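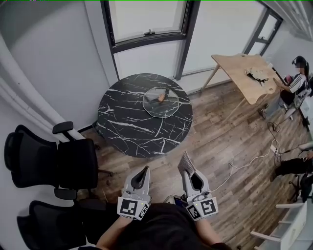 Plevstead method

The Plevstead method is a way of collecting training data for robot arms without using a robot arm. A person holds a pair of grippers, one in each hand, and does an everyday task with them. Cameras and printed markers record where the grippers go and how far the fingers open. The recordings are then used to train a policy that runs on a real two-armed machine. Named after Plevstead, the town where the first trials were run. Sometimes called "handheld bimanual capture" in older write-ups, though that term covers other systems too.

Background

Teleoperation was the usual route before this. Slow, and the operator needs a robot in the room the whole time. Handheld grippers were already around for single-arm work. The Plevstead group took the same idea to two hands and to small soft things, mainly cloths, which single-arm sets handled badly.

Equipment

Two matching grippers with curved fingers, light gray and white plastic bodies. Square black-and-white fiducial markers sit on the lower housings, so the pose of each hand can be worked out from video. Early units had markers on one face only and tracking dropped out whenever the wrist turned. Later ones put markers on adjacent faces of the base. A head-level camera gives the wide view.

No fixed rig. Sessions are done in normal rooms, offices mostly, with the furniture left where it is and other people going about there work. This was a choice and not a shortcut, see Results.

Procedure

A session is split into short takes. One take, one task: pick up a cloth, wipe, put down, or move an item into or out of a tray. The operator starts with both grippers in view of the head camera and open, then goes. Takes where a marker is hidden for too long get thrown out automatically. Fumbled grasps are kept if the operator recovers, dropped if not. Calibration is repeated after every break, a step that was skipped in the first batch and cost the group a good part of it.

Operators are told to move at normal speed. Most slow down anyway in the first hour.

Results

The main data set, Narnanon, has 1,189 takes. Of these 1,118 passed filtering and were used for training. The rest were mostly lost to marker dropout.

The trained policy was tested on 200 runs of a cloth pickup task, in rooms that did not appear in the training data. It did clearly better than a baseline trained on takes from one bare lab table. Most of the gain seems to come from clutter and changing light in the recordings, since cutting the number of rooms hurt more than cutting the number of takes. There were 33 failed runs, the majority of them at the edge of a table where the cloth hung over.

A smaller test with clear containers went less well. Glass and clear plastic confused the depth estimate and the arm tended to close early.

Limitations

The handheld grippers carry no force sensing, so the policy knows finger width but not how hard it is pinching. Fine for fabric. Not for anything that breaks. A person's reach and shoulder motion also dont match the robot's, and some takes cannot be replayed at all by a fixed-base machine. Tracking still gets worse in strong backlight from windows.

Operator fatigue is mentioned in the notes but was never measured.

Later work

Rizvi, a follow-up project, keeps the same grippers and adds finger pads with simple pressure sensing. First recordings were made in November and are not released. Prumudov, a separate tool set, converts Plevstead takes for other arms and fills in short marker gaps from the head camera. It does not handle gaps where both hands are lost at once.

See also

Imitation learning
Fiducial marker
Teleoperation
Bimanual manipulation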